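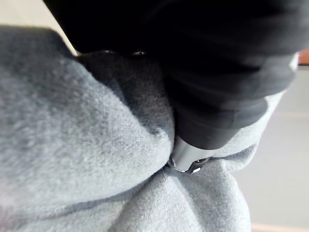
## Swift boxes at the Ellton mill: first season numbers

**osian_r**

Very excited to share this one! We put up nest boxes under the north eaves of the old mill last winter, and Suha Nimri (who runs our Tuesday evening counts) logged 141 swift passes in a single hour in June. The year before, we'd have been thrilled with 55. Two pairs went in and out of the boxes, and one of them was definitely carrying food. I was grinning all the way home.

I'd love to hear what other groups are doing with call players. We ran ours from seven in the evening until dusk.

**paula_m**

Two pairs in the first season is fantastic, congratulations! Ours in Matar sat empty for three years. We play calls in the morning too, and that's when the young birds come banging at the boxes. Try it!

**GNkosi**

Great news about the pairs, but I'd be careful with that 141. Passes aren't birds. A screaming party of ten going around the mill will get you there in no time, and if it goes in the newsletter as "swifts up from 55" somebody at the county will repeat it.

**osian_r**

Fair point, Gerrit. I did write passes, but I can see how it reads. Both counts were done the same way, same spot, same hour, so I still think it says something.

**GNkosi**

It says there was more activity on one evening. What was the weather like the year before?

**suha_counts**

Drizzle, I'm sorry to say! I'll post the full sheet for both summers, all the evenings, and you can have a go at it. The occupied boxes are what make me happiest anyway.

**nabilg**

Jumping in about the calls. Please don't run them past the end of July. Also, has anyone asked the owners about the roof work? I heard scaffolding was going up on the north side.

**osian_r**

Not until September, and they've agreed to leave the eaves alone. I have it in an email.

**paula_m**

Get the dates in there as well. Ours said "fall" and turned up in August, with chicks still in one of the boxes next door.

**osian_r**

Yikes. Writing to them tonight.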